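4.2 Equipment budget

Hand-held grippers made the plan affordable, and we were delighted by how far the money went. Of the $2,293 set aside, nearly 70 percent bought grippers from Stodeo; spare finger pads came from Prenex.
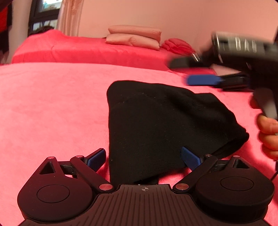
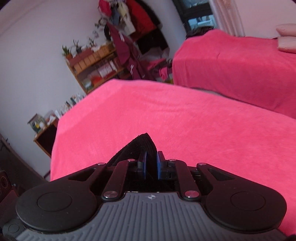
Figure 3. Bedroom work with hand-held grippers, blue finger pads fitted.

We kept 10 percent for repairs. The Wumbei arm can wait until December, and that frees the Grernier grant for more homes, a trade we would gladly make again.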